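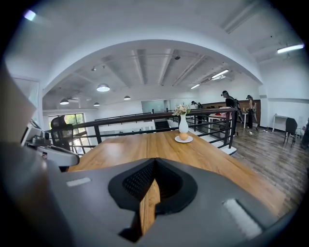
Do the pads really need to come off every time, or can we just wipe them where they are? So went the first message in our inbox after the April newsletter, signed only "Drotstead evening crew," and it is such a fair question that I've let it take over the whole maintenance corner this month.

The short answer is that a wipe is fine between sessions and the pads come off every 30 hours of use. The longer answer needs a bit of room, so pour yourself something and bear with me!

The hand-held grippers have a dark textured mesh pad lining the V of the jaw, and mesh, bless it, hangs on to everything. Lint, crumbs, the fuzz off a new towel, a bit of glue from a price sticker. A wipe takes care of what sits on top. What has worked its way down into the weave stays put, and after a while the pad goes slick in one spot and grippy in another, and then you get that funny little twist when you pick up something light. Several of you wrote in about the twist last winter and blamed the spring (so did I, for a good two weeks, and I ordered springs we didn't need).

So, at 30 hours, switch the tool off and open the jaw all the way. Ease the pad up from the wide end of the V with the plastic pick from the Ravn kit. Please leave the screwdrivers in the drawer; we have one housing at Drotstead with a gouge in it that catches on cloth to this day. Brush the pad under lukewarm water with a drop of dish soap, press it in a towel and let it dry overnight. While it's out, run a dry cotton swab down the notch and have a look through the gap at the bottom. You should be able to see right through it to whatever the tool is lying over. If you can't, something is packed in there and the jaw won't close true.

The pad goes back in narrow end first. Press along both sides with your thumb until it lies flat, then open and close the jaw 14 times with nothing in it. Why 14? It's what the Korell sheet says, and I have never had a better idea.

Pads get replaced at 800 hours, or sooner if the edge starts to curl. Fresh ones are in the shallow drawer at Claka, in bags of 2, and there's a pencil on a string for writing down what you took. Do write it down, even if it's late and you want to go home.

Next month, the jaw spring after all, and how to tell when it really is the spring. Keep the questions coming, evening crew included.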